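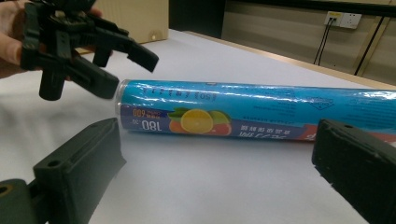 Lesezeit: 2 Minuten

Kimholm, November 2019

Frischhaltefolie zum Zurückbringen? Ja, wir machen das jetzt!

Ich gebe zu, ich bin ein bisschen aufgeregt, denn unser kleiner Laden Tevard hat endlich seine Rücknahmebox für saubere Folien und Verpackungen. Seit dem Probelauf im Juli habt ihr uns 1208 Beutel voll vorbeigebracht (Wahnsinn, danke!), und deshalb gibt es die Box ab sofort auch in unserer Filiale in Starow.

So geht's: Folie abwischen, trocknen lassen, locker in einen Beutel stecken und an der Kasse abgeben. Für jeden vollen Beutel bekommt ihr einen Stempel, für zehn Stempel ein Bienenwachstuch von Marchal. Davon liegen 2000 Stück bereit.

Fragen und Fotowünsche der Presse nehme ich gern direkt im Laden entgegen.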